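**The Rultari drinks bench, and what the log doesn't say**
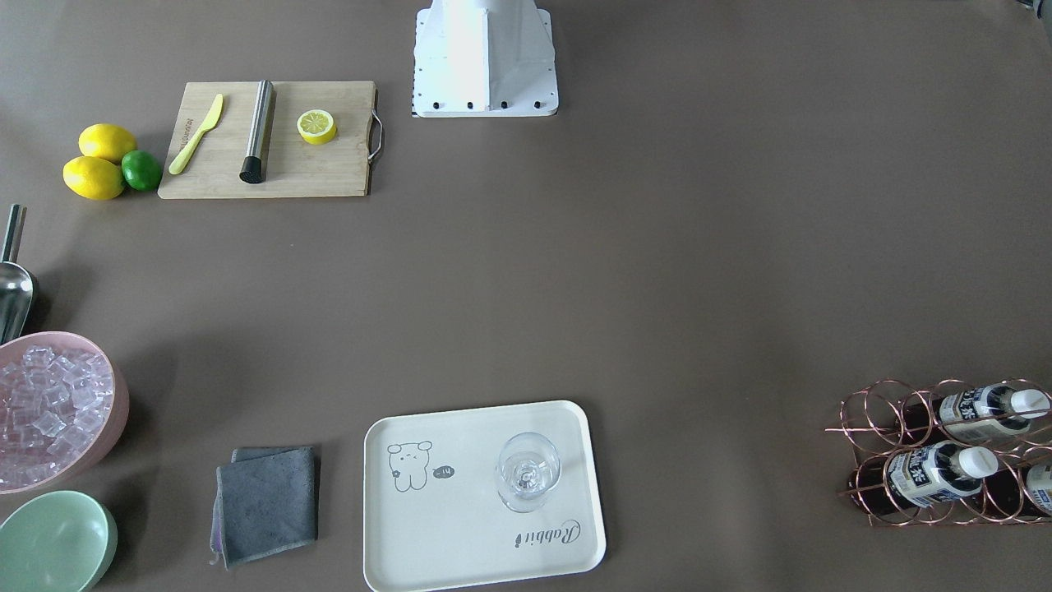 The fault report from Colis landed on Sunday and it runs to two lines. During the muddling step the arm reached for a lemon half, stalled, and then kept pushing down for 2 seconds after the stop was pressed. The report calls this "a brief delay in release." I'd call it a stop button that doesn't stop.

Rultari had logged 324 drink attempts before the stall, and we've been told more than once what a fine record that is. Maybe so. But 60 of those entries have no force reading at all, so I don't see how anyone can say it never happened before.

The Diment firmware patch is supposed to fix it. Bohdan Demchenko installed it and ran the stop test at low speed, where it passed. He hasn't been able to run it at full speed yet - the Ruddock load cell is still out for calibration - and until he does, I wouldn't put much weight on the word "resolved" in the ticket.

For now, glassware comes off the table before any powered run, and hands stay out until the arm is switched off at the wall. The soft stop doesn't count. If you see the arm hold pressure after a stop, write down the time and the step and send both to Bohdan. Ticket 425 stays open.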